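Evden Window Panel Notes
Data card, March 2025
Contact: Tanveer Qureshi

Scope
The Evden set covers the handling of framed panels with pale, glossy faces and dark gray borders. It contains 130 entries - 14 of them repeats kept for comparison.

Conventions
Panel names follow the Bukia list. Entries refer to the border and the face separately. 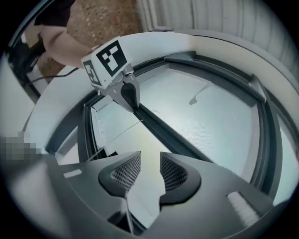
Glare on a glossy face is recorded in the remarks field and is not grounds for removing an entry. Corrections should be sent to the contact named in this card.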